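About Bostix

Hi, I'm Victor Mosoti, and I run Bostix. If you landed here from a search for some stubborn phone problem, welcome! You probably want the guides page, but since you clicked About, I'll tell you a bit about who writes this stuff.

Bostix is a small site about keeping older Android phones and tablets useful. I started it because my own tablet stopped getting updates and I got tired of forum threads that ended with "never mind, fixed it" and no explanation. So I wrote down what worked for me, a few people found it, they wrote in with their own questions, and it grew from there. We now have over 100 guides on the site, and I still answer most of the mail myself (slowly, sorry). 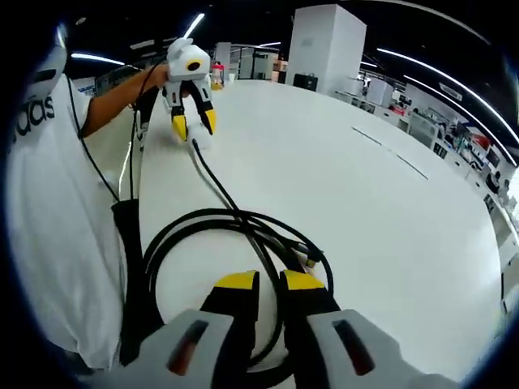 Most of what we cover is pretty everyday. How to move your photos before a factory reset. What to do when an update hangs at 32 percent and just sits there. How to tell a worn-out battery from an app that is eating it alive. We do custom ROMs too, but only on devices we have in the drawer, and I try to say right at the top of the guide which model and which build I used. If your model number is even one letter different, please ask before you flash anything – I have revived enough bricked tablets to last me a while.

There are 5 of us now. I write the phone guides and look after the newsletter. Seppälä does the tablets and all of the command line pieces, and is much more patient than I am about driver problems on Windows. The other three test guides before they go up, which means following every step on a spare device and telling me where I skipped something. I skip things a lot, especially the part about turning on developer options.

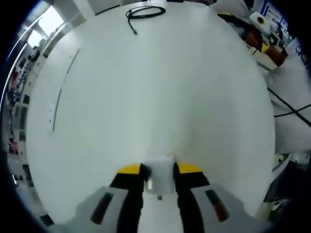 How we pay for it

Two ways. There are a few ads in the sidebar, and there is Trollow, our little backup checker. It looks through your phone before a reset and lists anything that hasn't been copied off yet. The basic version is free and the paid one adds scheduled checks. We don't take money for reviews, and when a company lends us a phone we say so in the first paragraph and send it back.

Some of you will remember Collix, our old comment system. We switched it off last April after the spam got silly. The old comments are still readable under the guides, you just can't add new ones.

Getting in touch

Use the contact form and tell me the model, the Android version and what you already tried. Screenshots are great, but please keep it to one problem per message! Corrections are very welcome too, and I'll put your name under the guide if you'd like.

Page last updated 13 January 2025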